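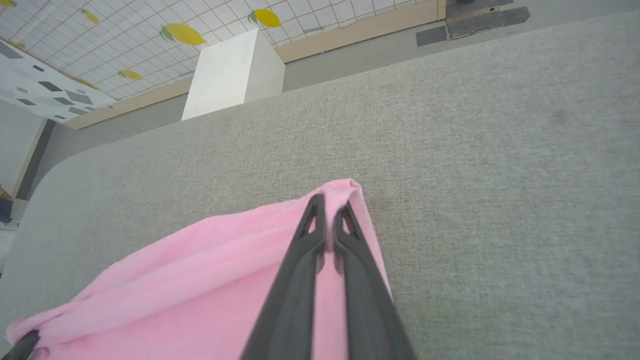

Foto: Covadonga Arrieta / Arnalard

Arnalard Sitzbank Nata, Bezugsstoff Grau meliert

Artikelgruppe: Polsterbänke für Küche und Essplatz
Entwurf: Demetrio Barroso
Bezug: Flachgewebe Vumurach, Farbe Grau meliert
Lieferzustand: teilmontiert, Füße beiliegend
Preis: 1.122 Euro inkl. MwSt., zzgl. Speditionsversand

Produktbeschreibung

Nata ist eine gepolsterte Bank ohne Lehne mit durchgehender Sitzfläche und gerundeten Ecken. Der Bezug ist fein gewebt und in Grau gesprenkelt. Die Längskante verläuft gerade, der Stoff ist an den Ecken ohne Keder herumgeführt. Das Modell ist für die Aufstellung vor einer Wand oder frei im Raum geeignet. Eine Wandbefestigung ist nicht vorgesehen.

Das Foto zeigt den grauen Stoff in Gebrauch, mit einem rosa Tuch auf der Fläche und einer weißen Wand im Quadratraster mit Zitronenmotiven dahinter. Neben dem Tuch ist ein kleiner, schwach bräunlicher Fleck zu erkennen, weiter rechts eine etwas dunklere Stelle im Gewebe. Tuch und Wanddekor gehören nicht zum Lieferumfang.

Aufbau

Rahmen: Buche massiv, verzapft und verleimt
Unterfederung: Wellenfedern aus Stahl
Polster: Kaltschaum mit Vliesabdeckung
Bezug: Polyester, abnehmbar, Reißverschluss an der Unterseite
Füße: Stahl, pulverbeschichtet, mit Filzgleitern

Abmessungen

Breite Ausführung L: 199 cm
Breite Ausführung M: 87 cm
Sondermaße sind auf Anfrage lieferbar. Der Aufpreis wird nach Zeichnung ermittelt. Bei Ausführung L wird ein zusätzlicher Mittelfuß montiert.

Reinigung und Pflege

Staub und Krümel mit der Polsterdüse bei geringer Saugleistung entfernen. Flüssigkeiten sofort mit einem saugfähigen, farbechten Tuch abtupfen, nicht reiben. Eingetrocknete Rückstände mit lauwarmem Wasser und pH-neutraler Seife anlösen, von außen nach innen arbeiten und die behandelte Stelle bis zur nächsten Naht gleichmäßig anfeuchten. Andernfalls können Ränder entstehen. Reinigungsmittel zuvor an verdeckter Stelle prüfen.

Farbige Textilien nicht feucht auf dem Bezug liegen lassen. Für Verfärbungen durch nicht farbechte Stoffe wird keine Gewährleistung übernommen.

Der abgenommene Bezug ist bei 30 °C im Schonwaschgang waschbar. Nicht im Trockner trocknen, nicht bleichen. Leicht feucht wieder aufziehen und den Reißverschluss erst nach dem Ausrichten der Ecken schließen.

Zubehör und Ersatzteile

Ersatzbezug Grau meliert, Ausführungen M und L
Filzgleiter, Satz zu vier Stück
Mittelfuß für Ausführung L
Pflegeset Carretero für Flachgewebe

Bestellung

Bestellnummer Ausführung L, Grau meliert: 1451. Ausführung M ist derzeit nur auf Anfrage erhältlich. Stoffmuster werden kostenfrei zugesandt. Geringe Farbabweichungen zwischen Muster und Lieferung sind produktionsbedingt möglich.

Technische Rückfragen: Zinhle Zulu, Kundendienst Polstermöbel
Ersatzbezüge und Sondermaße: Fulgencio Cifuentes

Stand der Produktdaten: Januar 2026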